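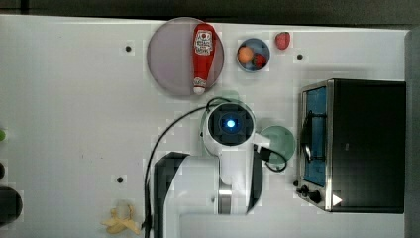
What I Learned From a Month of Packed Lunches

Back in June I said in this newsletter that I was going to stop buying lunch for a whole month, and a few of you wrote in to say you'd believe it when you saw it. Fair enough! I have a long history with the sandwich counter at Hornora. They know my order. They know my dog's name. But the price of a turkey on rye had crept up again, and I was eating it at my desk anyway, so off I went to the store for containers.

First mistake: I bought ten of them. They were on sale, they nested inside each other in a very pleasing way, and I pictured a week of lunches lined up in the fridge like the ones you see in magazines. I have a small fridge. By Monday night there was no room for milk. I gave most of them to my sister, and the ones I kept have been plenty.

Second mistake was soup. I love soup, I make good soup, and I will never again carry soup on the Fernavari bus. Enough said.

What worked much better was cooking one big thing on Sunday and dressing it up differently as the week went on. A pot of rice and beans is a bowl with salsa one day, goes in a tortilla the next, and by Wednesday it wants an egg on top (our break room microwave does a passable egg in a mug if you poke the yolk first and stop it at 40 seconds to check). Roast chicken does the same trick. So does a tray of whatever vegetables are getting soft in the drawer. I toss those with oil and salt and leave them in longer than I think I should.

By Thursday I'm sick of it, whatever it is. I used to fight this and now I don't. Thursday is a peanut butter sandwich and an apple, and I look forward to it all week.

I asked Elżbieta Gajewski how she does it, as she's been bringing her lunch to the Hulunlow office for eight years and hers always smells better than mine. Her answer was pickles. She puts something sour in every single lunch - cucumbers, onions, a spoonful of sauerkraut, once a whole pickled beet that stained her notebook. She says a boring lunch is usually just a lunch with no vinegar in it. I tried it with plain leftover potatoes and she's right, it was a completely different meal. Her quick onions are one red onion sliced thin, enough vinegar to cover, a pinch of sugar and a bigger pinch of salt, and then you leave the jar in the fridge overnight. Mine last the week if I keep my fork out of them while I'm waiting for the kettle.

A few other bits and pieces, in no order:

Dressing goes in its own little jar. I know you know this. I knew it too, and I still ate two bags' worth of wilted lettuce before I did anything about it.

Keep a real fork at work. Mine lives in my drawer with a cloth napkin, and I feel like a duchess.

Pack it the night before, while the kitchen is already a mess from dinner. I am not a person who can slice a cucumber at 6 in the morning.

Bread gets soggy, crackers don't.

I did fall off the wagon once. A few of us went to Grabowska for a birthday and I had the dumplings, and then I had some of somebody else's dumplings. No regrets there. I'd been so pleased with myself up to then that I think I needed it.

Am I going to keep going? Mostly, yes. I've settled on packing four days and buying one, and the bought lunch gets eaten outside on the bench, well away from my inbox. It tastes a lot better out there. I've also stopped getting that three o'clock slump quite so badly, though that may be the walk to the bench.

Several of you have asked for the bean recipe, and I promise it's coming next time, once I've measured something for a change. If you've got a cold lunch you love that doesn't involve tuna (my desk neighbor has been very clear with me about tuna), hit reply and tell me. I'll try the best ones and report back.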